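Module 7: Facets, notation and citation order

Reading for this module is the Guérin schedule, introduction and tables A to D. Tables E and F are not examined.

7.1 Terms

A class is a set of things that share at least one attribute. A characteristic of division is the attribute used to break a class into smaller classes. A facet is the full group of classes produced when a subject is divided by one characteristic. The individual members of a facet are called foci (singular: focus). In a facet "Colour", red is a focus. In a facet "Form", cube and cylinder are foci.
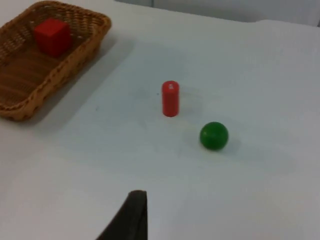
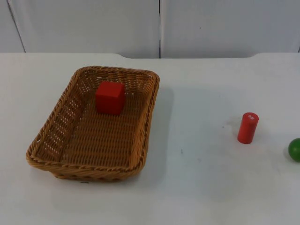
Red cube in the basket, red cylinder on the table: one focus in Colour, two in Form.

Location is a relation between an item and something else. In most schemes it is handled as item-level data and kept out of the class number, for the reason given in 7.6.

7.2 Enumerative and faceted schemes

An enumerative scheme lists every class it is prepared to recognise, including compound classes, with a ready-made number for each. The classifier finds the class and copies the number. Such a scheme is quick to apply where the collection matches what its editors expected. Where it doesn't match, the classifier has to choose between a class that is too broad and a class that is slightly wrong, and different classifiers choose differently.

A faceted scheme lists only simple foci, grouped by facet. Compound classes are built by the classifier from the foci, following a fixed order. The schedules are shorter and the rules are longer. Training takes more time and the numbers tend to be longer.

Few working schemes are purely one or the other. Enumerative schemes usually carry common tables for place, period and physical form, which are facets under another name. Faceted schemes usually enumerate a few compounds that come up every day. The Guérin schedule is faceted throughout except for table D, where agricultural implements are enumerated by task.

7.3 Rules for characteristics of division

Each array (a set of classes at the same level, derived from the same parent) should be produced by one characteristic only. If two are used at once, the result is cross-division, and an item may fit two classes at the same level.

Example of cross-division, from the old Skekmont textile list:

Textiles
– Woven
– Knitted
– Woollen
– Household
– Felted
– Imported

Four characteristics are in play: method, fibre, use and origin. An imported woollen blanket of woven cloth belongs in four of the six classes. The list was in use for many years, and the same type of blanket was found in three of them when the collection was reclassified.

Corrected:

Textiles
By method: woven, knitted, felted
By fibre: wool, cotton, linen, synthetic, mixed
By use: household, clothing, industrial
By origin: local, imported

The classes in an array should be mutually exclusive. They should also be exhaustive, so that every item in the parent class has a place. Exhaustiveness is normally reached by adding a residual class ("other"). A residual class that keeps filling up is a sign that the array needs a new focus. Skekmont reviews any residual class holding more than 10 items.

The characteristic must be ascertainable. "Date of manufacture" is ascertainable for a printed book and very often is not for a rake. If the classifier can't determine the attribute from the item or from its documentation, the facet will be filled with guesses, and guesses are hard to detect later on.

The characteristic must also be reasonably permanent. "Recently acquired" fails this test, as does "On loan".

7.4 Citation order

Once an item has been analysed into foci, the foci must be cited in a fixed sequence. This is the citation order. It decides which material is kept together on the shelf and which is scattered.

Take two facets, Use and Fibre. If Use is cited first, all clothing stands together and wool is spread among clothing, household and industrial. If Fibre is cited first, all wool stands together and clothing is spread. There is no order that avoids scattering. The facet cited first is kept whole, the second is scattered once, the third is scattered within the second, and so on. Facets that end up scattered are called distributed relatives, and the index has to bring them back together.

Common principles for choosing an order:

Purpose. The facet that represents the end product or main object of study is cited first.

Dependence. If facet B makes no sense without facet A, then A comes before B. Glaze depends on ceramic body.

Decreasing concreteness. Things, then their parts, then materials, then processes, then place, then time. This is a default for use when the first two give no answer.

User need. A local service may depart from the default if it has evidence of how readers search. The departure must be written down. Flodville cites Place first for its photograph collection as nearly all its requests begin with a street or a township, and the rule is stated on the first page of its manual.

7.5 Filing order

Filing order is the sequence in which classes stand on the shelf or in a display. It is often confused with citation order. The usual requirement is that general precedes special: items on Clothing as a whole should file before items on Woollen clothing.

To get this result in a scheme where foci are simply added together, the schedule must print the facets in the reverse of citation order. This is the principle of inversion. If the citation order is Use – Fibre – Method, the schedule runs Method, Fibre, Use, and the notation ascends in the same way. A compound beginning with Use then files after everything that is on Fibre alone or Method alone.

Work through table B of the Guérin schedule and confirm that the facets are inverted. Note the exception at B4, where Period files last and is also cited last. The introduction doesn't explain it. It appears to be a survival from an earlier edition.

7.6 Notation

Notation is the set of symbols that stands for the classes and fixes their order. It doesn't create the order. If the order of classes is poor, a better notation won't help.

Desirable qualities:

Ordinality. Every user should know which symbol files first. Arabic numerals and the Roman alphabet meet this test. Punctuation marks do not, and any scheme that uses them must state their filing value.

Brevity. Short numbers are easier to copy and to shelve. Length depends on the size of the symbol base and on how evenly the symbols are given out. A base of 26 letters gives shorter numbers than a base of 10 digits for the same count of classes.

Hospitality. The notation must admit new classes at the right point. Decimal subdivision allows this within a class. Gaps left between whole numbers allow it for a while.

Expressiveness. The structure of the number may reflect the structure of the class, so that 46 is a part of 4. This helps when broadening a search by truncation. It works against hospitality and brevity, and many schemes give it up.

Facet indicators. In a faceted scheme, the user needs to see where one facet ends and the next begins. The Guérin schedule uses a capital letter for the facet and lower-case letters for the focus: FcMbPd.

Location should be kept out of the class number. Eredbridge once added a bay letter to the end of each number. When the store was rearranged, 1144 labels had to be replaced, and a number of printed lists went out of date on the same day. Location now sits in its own field.

7.7 Worked example

Item: a report on the dyeing of wool for carpets in Skekmont.

Step 1, state the subject in a sentence. The dyeing of wool used in carpets, in Skekmont.
Step 2, identify the foci. Dyeing; wool; carpets; Skekmont.
Step 3, assign each to a facet. Dyeing – Process. Wool – Fibre. Carpets – Product. Skekmont – Place.
Step 4, arrange by citation order. Product – Fibre – Process – Place.
Step 5, translate to notation. Look up each focus in table B and join the symbols in order, with no spaces.
Step 6, check. Read the number back as a sentence and compare it with step 1.

Step 6 is the one most often skipped, and most of the marks lost in last year's assignment were lost there.

7.8 Consistency

The Flodville catalogue contained 2073 records when it was audited. The commonest faults were foci cited in the wrong order, a focus left out where the title didn't mention it, and Place given for the publisher when it should have been given for the subject. All three can be reduced by requiring a written subject statement (step 1 above) before any number is built. Software can catch the first fault if facet indicators are used. It can't catch the other two.

Tutorial work

Bring the completed sheet for table C. For each array on the sheet, name the characteristic of division, mark any cross-division and suggest a correction. Where you have added a residual class, say what you expect to find in it.

Assignment 2 is due at the end of June. Use the citation order printed in the assignment sheet, which differs from the one in 7.7.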